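Re: [sim-manip] Anyone actually paid for the Flolter kitchen pack?
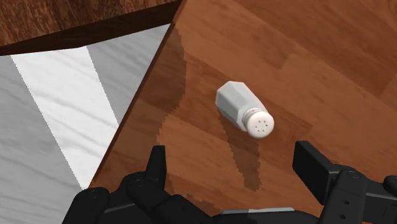

Ok so I've had the Flolter tabletop pack on the evaluation license since the start of October and people keep emailing me off list, so doing this once, in public, fast. Short version: decent assets, good contact tuning, middling renderer, license terms I don't love. The task I've spent the most time in is "upright the tipped object", salt shaker version, wrist view. It's a good little task. Faceted body, so it has real resting sides instead of balancing on one mathematical line like every cylinder we've all been using, and the neck has modeled ribs, and the holes in the cap are there and dark enough to tell you which end is which from the wrist view. That last bit matters more than you'd think, our old in-house shaker was so plain the policy grabbed it either way round and stood it on its head half the time. The shadow on the wood though. Jagged stair-step edges, big lobed thing, much more shadow than shaker. I'll get to that.

Quoting Angus's original so I don't lose the questions:

> From: Angus Cartwright
> Subject: [sim-manip] Anyone actually paid for the Flolter kitchen pack?
>
> Hi all,
>
> We are a small lab with a small budget and have to choose between
> the Flolter kitchen pack and rolling our own on top of what we
> already have in Posisum. The sales page is heavy on adjectives.
> Could somebody who has run it tell me:
>
> 1. Are the grasps believable, or does everything stick to the
> fingers like it was glued?
> 2. How bad is the rendering if you train from pixels? I have seen
> two screenshots and the shadows worried me.
> 3. Will it run on one ordinary workstation?
> 4. How painful is it to bring your own gripper?
> 5. What does the license say about publishing trained weights?
> I read it twice and came away with two different answers.
>
> I don't need a full review, a few lines would save us a lot of
> time. We would be using it for regrasping and reorienting small
> household objects, nothing with liquids.
>
> Thanks,
> Angus

Taking these in order, more or less.

> 1. Are the grasps believable

Mostly yes. This is where I think the money went. Default friction is a bit generous but it's one number per object and you can turn it down. I dropped it until the shaker started slipping out of bad pinches and after that the failures looked like failures I've seen on the bench — object squirts out sideways, or rotates in the pads while you lift. No glue that I could find. I did get one explosion, shaker went through the table and kept going, when I closed both fingers at full speed with the pads already overlapping the body. My fault really, bad reset pose. There is a checker script for reset poses in the tools folder, undocumented, run it.

Mass properties are sane for the small stuff. The heavier pans I'd check yourself, haven't used them much.

> 2. How bad is the rendering

Depends on the mode. The fast mode is what you saw in the screenshots I'm guessing. Shadow maps are low res out of the box, so every shadow edge is a staircase, and it isn't only the object shadow, you get the same serrated edge on the bright band of light across the marbled floor off the side of the table. Under a wrist camera that is close to the table it's very visible.

Does it hurt? I trained the same policy twice, once with shadows on at default and once with the shadow resolution raised. In sim no difference worth reporting. On the real arm the default one was clearly more nervous near strong shadows, it would stall over them. Small test so don't quote me. Raising the shadow resolution costs you frames, see below. There's also a soft shadow switch which on my build does nothing at all. Reported it, got a ticket number, heard nothing since.

Wood looks good, better than I expected, grain has variation and there's a proper sheen. Slightly too proper, turn the gloss down if your real table is matte. Texture randomization is included but the stock set is thin: 17 table surfaces, and a fair few of those are the same wood in a different mood. You'll want your own.

> 3. Will it run on one ordinary workstation?

Yes. Mine is a single card box that is not new. With the fast renderer, wrist camera only, I get 258 frames a second across all the parallel scenes. With shadows turned up it falls to 70. If you go state-only and skip pixels it's physics bound and you wont notice the cost. Memory is fine. Load time is not fine, first launch compiles everything and I went and had lunch. After that it's cached, until you update, and then it's lunch again.

> 4. How painful is it to bring your own gripper?

Medium. The stock hand is a chunky black multi-segment thing with flat pads and honestly ok for most tabletop work. If yours is a plain parallel jaw the importer takes it in an afternoon. Mine has a coupled finger linkage and that took me most of a week, because the importer silently drops the coupling constraint and you get a finger that flops about. No warning in the log. Work around is to import without the linkage, then add the constraint by hand in the scene file — there's a commented-out sample at the bottom of the hand config that shows the format. I can send mine.

Also watch the wrist camera. It's mounted relative to the palm frame of THEIR hand, so with a different hand you will get either a nice picture of your own knuckles or nothing but table. Fix the offset before you record anything. I threw away a full set of demos over this.

> 5. What does the license say about publishing trained weights?

I also came away with two answers, so I asked. What their support told me in writing, for my license, is that weights are mine to publish and rendered images are ok in papers, but I can't redistribute the meshes or a dataset big enough to rebuild the meshes from. Where "big enough" is nobody would say. Get your own answer in an email and keep it. Evaluation terms and paid terms are not the same document, which caught me out, the evaluation one is stricter on datasets.

Versus Posisum, since you mention it. I used Posisum before this and still have it installed. Physics are comparable once you tune Posisum, but you do have to tune it, object by object. Renderer in Posisum is nicer by a distance. Assets are where Flolter wins, simple as that, the objects are modeled by someone who has held the real thing. If you've already got tuned objects in Posisum for the stuff you reorient, I would not switch. If you're starting from downloaded meshes with holes in them, the pack pays for itself in weeks not spent fixing meshes.

You can sort of do both. There's an exporter, it writes geometry and mass but not the friction settings, and the materials come out grey. I moved the shaker and a mug over that way and they behaved, after I put friction back in manualy.

Few more things nobody asked:

- Reset distribution for the upright task is narrow. Shaker always lands on a side facet with the cap pointing within a modest cone. Widen it. The setting is called spread and the default is timid.

- Success check is too kind. It passes if the object is upright at the last step, even if it's still in the fingers. I added a release and a 2 second wait and my success rate dropped enough to be embarrasing. That is the number I'm reporting from now on.

- The table edge is a real edge. Things roll off and land on the floor and the episode carries on with the hand groping at an empty bit of wood. There's no early stop. Add one or you pay for a lot of dead frames.

- Docs are split between the site and the release notes and they disagree. Believe the release notes.

- Support is friendly, slow. Fast on billing.

Someone from Ngata posted here a while back saying they'd got soft shadows working on the same version. If you're reading, what did you set?? I've tried every combination in the render config. Driver thing maybe.

And whoever it was at Arncombe who had the drawer and cabinet scenes running, I'd like to know if the hinges are any good before I ask for money for the second pack. The hinge friction demo on their page looks a lot like a video on a loop to me.

Angus, for regrasping small household objects, no liquids, one machine: get the evaluation, run the upright task with the tighter success check and your own gripper, and see whether you can stand the shadows. If the import goes wrong shout and I'll send the scene file. I'm in the lab till late most nights, mornings don't bother.

Gotta run, arm's booked at 4 and I haven't homed it yet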